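Mar 5, 2021

Dye shed notes, batch 11 of the walnut series. Writing this up while the second pot cools because last time I left it until after supper and couldn't read my own water-stained scribbles. Melahat, if you're looking for the iron numbers, skip down, they're near the bottom.

Fleece first. We're still on the Ferkar wool, the paler sack, washed back in November. I pulled out 100 grams for the main pot and 75 for the side pot and put both in to soak last night in plain rainwater with a squirt of dish soap. By this morning they'd gone right down, no dry islands floating on top, so the overnight soak stays. Necati still thinks an hour is plenty. He may be right for spun yarn! But raw locks trap so much air, and every patchy pot I've had this winter came out of a short soak.

The walnut liquor is from the same hulls as batches 8 to 10, strained twice through the old curtain. It smells like a ditch. I'd let it sit with the lid cracked, and there was a skin of gray mold on top that I skimmed off with the slotted spoon (the DYE ONLY spoon, the one with the red tape – somebody had put it back in the kitchen drawer again). Under the mold the liquor was fine, very dark, and a drip on paper dried to a good warm brown with a yellowish edge.

I keep going back and forth on how hot to take it. The Jiltard handout we all copied says bring it up to just under a simmer and hold. Pierina has been doing hers cooler and much longer, and her locks come out softer, with the crimp still in them, while mine from batch 9 felt like doormat. So today I split it: main pot done the handout way, side pot done Pierina's way with the burner on the lowest click and the lid on.
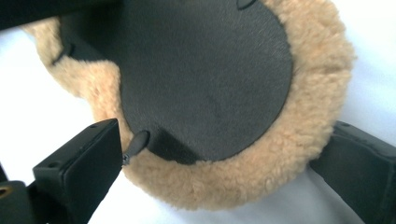
Main pot went in at the same time as the side pot, and I turned both by hand with the stick every so often, lifting from underneath and never stirring in circles. I really can't say this loudly enough to myself: no circles. Batch 6 felted because I was on the phone with Ozan and stirring like it was soup.

Color came up fast in the main pot. Tips first, as usual, since they're more weathered and drink it in. The butt ends lagged behind and then caught up, mostly. Side pot stayed a sort of weak tea color for ages and I nearly gave up and cranked the burner. Glad I didn't. It deepened slowly and much more evenly, with hardly any difference between tip and butt.

Things I noticed and don't want to lose:

- Squeezing a lock against the side of the pot tells you more than lifting it out. Lifted out it always looks darker than it'll dry.
- The thermometer reads low when the bulb rests in the wool. Move it into clear liquor and wait.
- Pot lid drips leave pale spots if they land on wool sticking up out of the bath. Push everything under before the lid goes on.
- The zinc bucket is NOT for walnut. I know we all know. It went a funny color anyway.

Then the iron dip. I took a third of the wool out of each pot and put it through the weak iron water that Zerrin mixed up from the Akbulut nails (her uncle's barn, we've got a whole coffee can of them now and I think they'll outlast us). Very short dip, in and out, then straight into the rinse. The hot pot locks went to a cold brown, almost charcoal at the tips, and they feel harsh. The cool pot locks went to a softer gray-brown that I like a lot more, like wet bark. I'd use that for the border of the Tidance hanging without a second thought, and it would save us from buying in the dark yarn.

Ozan came by with the scale batteries and asked why I don't use alum first. Well, walnut has enough tannin in it to hold on its own, and I've got washed samples from two winters ago that haven't budged. He wasn't convinced, so I've given him a handful of each to pin up in his south window next to an alum one. He can argue with the window. 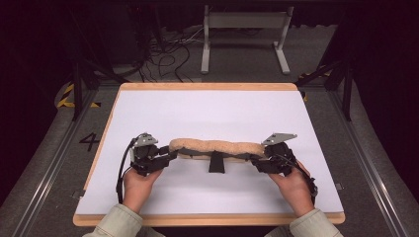 So how long does the wool need to stay in the pot after the heat goes off? Overnight, for anything darker than a medium brown, and keep it covered the whole time so the top layer doesn't dry out and streak.

I've tried pulling it after a couple of hours and you do get a nice honey tan, but it rinses back a lot and you end up with a bucket of brown water and a shade you could've had from half the hulls. Leave it be. Go to bed. The only exception is wool that's had the iron dip, which shouldn't go back into the walnut at all, because it'll drag iron into the bath and everything after that comes out sad. I wrote IRON on the two mesh bags so there's no mixing them up.

Iron numbers, for Melahat: I used the weaker jar, one ladle to the small bucket of cold water, dip for a slow count of thirty, rinse three times. I did not measure the ladle. Sorry. It's the dented one, if you want to check it against the measuring cup.

The sample book is now up to page 41 and the glue is failing on the early pages. Pierina wants to switch to punched cards on a ring and I've come around to it, mostly because the locks get squashed flat in the book and you can't feel what the handle is like any more. I've cut cards for this batch and left the left side blank for the hole.

For next time: one pot only, Pierina's way, full weight, same liquor topped up with rainwater. I'd like to find out how much is left in it before we start on the fresh hulls. And I want to try a handful of the darker sack too, the one with all the straw in it, to see if the gray fibers go muddy or just deeper.

Still to do tonight: rinse the IRON bags again, hang them on the back rail (not over the good towels), weigh the burner bottle, and text Necati about the second pot lid.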